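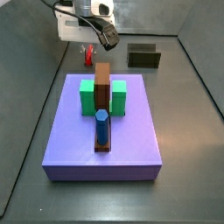 *Purple box on a grey tabletop, with a small red object behind it.*

A **box** is a container or solid block with flat sides, usually rectangular, used for storing, sorting or propping things up. Shallow boxes are wider than they are tall. Deep ones are sometimes called bins or tubs depending on the region.

## Shape and colour

Mostly rectangular. Flat tops preferred, other items can be stacked or stood on them. Colour is often used for sorting: one colour per drawer, shelf or room. Purple is less common than grey or clear, favoured where a box has to be spotted quickly among neutral ones. Glossier finishes look paler where light catches the top, so catalogue colours and real colours dont always match.

## Tabletop use

On a work surface a wide box generally goes near the front, small loose items behind or beside it. Slotted holders and upright stands kept toward the back. Florence Ross (*Tidy Benches*, June edition) calls this "low in front, tall behind", though plenty of people do the reverse.

## Sizes

No single standard. The Wodeck range lists 40 sizes, Aguiar only 10. Lesego Nkuna's survey of nearly 2000 household boxes found shallow types the most common in kitchens and craft rooms, deep types in garages. Figures for offices not publshed.

## See also

- Tray
- Drawer organizer
- Storage bin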